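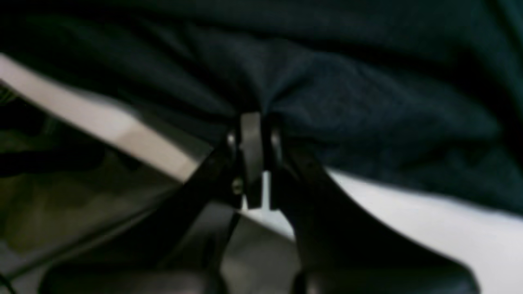

Arik Belum
Post-Closing Manager, Bernmont Home Lending

How to Clean Up Your Trailing Documents Before the Auditors Ask

If you work in post-closing you already know the feeling. The loan funded, everybody got their congratulations email, the processor moved on to the next one, and you're sitting there with a file that's missing the recorded deed of trust and the final title policy. Multiply that by a few months of purchases and you've got a backlog with your name on it.

Mine was 357 loans when I took over the desk in April. Every one had been sold to an investor, and every one was short at least one trailing document. I got it down to a number I can live with, and I did it with a spreadsheet and a lot of phone calls (we do have a loan origination system, I promise, but its tracking screen and I don't get along). Here's how I'd do it if I were starting over.

Step 1: Pull one list and stop pulling lists

My first mistake was running a fresh report every morning. Each report came out a little different, depending on who had updated what overnight, and I'd spend the first hour of the day trying to match it to yesterday's. Don't do that. Pull one list, save it, and work from it until the end of the month.

You want these columns: loan number, borrower last name, property county and state, funding date, investor, title company, which document is missing, and the date the investor wants it by. Add a notes column and make it wide. You'll be living in it.

If your system lets you export by document type, export the recorded mortgages and the title policies separately, then combine them by loan number. A lot of files will be missing both, and you only want to call the title company once.

Step 2: Sort by investor deadline, then by title company

Everybody's instinct is to start with the oldest loan. I get it, the old ones are embarrassing! But an old loan with a patient investor can sit another week, and a newer one that's about to trigger a fee can't. Look up the delivery window in each of your purchase agreements and put the real due date on the list. I had been going by memory, and my memory was wrong on two investors.

Once you've got the dates in, do a second sort by title company. We had one agency, Intarasuk Title, holding documents on loans for 3 different investors. One email with a tidy attachment got us more in an afternoon than months of one-off requests had.

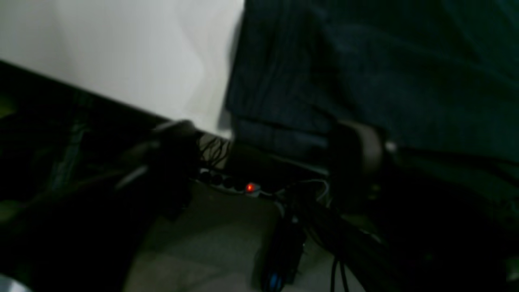 Before you chase anything, look for it in your own shop. I can't say this loudly enough. Recorded documents come in by mail, by email, by courier and through the title company's portal, and half the time they've been saved under the wrong loan or put down on a desk by someone who meant to get back to them. A missing policy is a bit like something dropped behind a heavy dark curtain hung against a white wall: you can walk past those folds all day and swear there's nothing there. So lift things up. Check the shared inbox, the scan folder, the unindexed queue and the returned mail. I found 6 original notes' worth of recorded assignments in a folder called "misc new," and I'm pretty sure I made that folder myself.

Step 3: Write one good request and reuse it

Title companies get a pile of these every day, and the vague ones go to the bottom. Here's what I put in mine:

The borrower's full name and the property address
The title order number (theirs, not your loan number, they can't look up your loan number)
The exact document you need, by name
Whether a copy is fine or you need the original
The date you need it by
Your direct email and phone

Keep the subject line boring. Mine is just "Trailing docs needed" and the order number. I tried putting URGENT in there for a while and I think it made things slower.

If you don't hear back in 5 business days, call. Ask for the policy department or the recording desk, and write down who you talked to and what they said. If they tell you the county hasn't returned the document yet, ask for the date it was sent and the recording number if they have one. Plenty of counties will let you look it up online and print a copy, which may be enough to satisfy the investor until the original shows up. Check your agreement first, though.

Step 4: Review it before you ship it

I know. It finally came in and you want it gone. Give it a few minutes anyway, and check the following against the closing package:

Names spelled the same way as on the note
Legal description attached, all pages
Recording stamp readable
Riders included
Policy amount matches the loan amount
Endorsements match what the investor asked for

A rejected document goes back on your list with a worse date than it had before, and now the title company has to correct something it considers finished. Catch it while the file is still open in front of you.
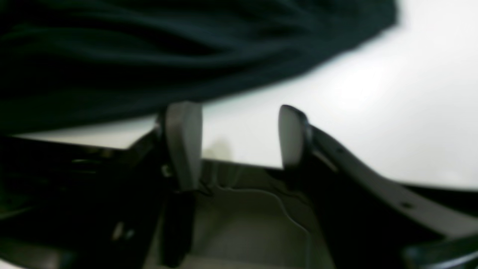 Step 5: Log it, ship it, and get proof

Update the list the same day. I used to save up my updates for Friday and by then I couldn't remember which of the Bernmont Road files I'd sent (we had a whole subdivision close at once, very confusing). Put in the date received, the date shipped, the tracking number or upload confirmation, and the date the investor cleared it. That last one matters most. Shipped doesn't mean accepted, and I leave the row open until the investor's own exception report drops the loan.

When you do get that exception report, compare it to your list line by line. If they still show something as missing that you uploaded, send the confirmation right away while their contact still has the batch handy.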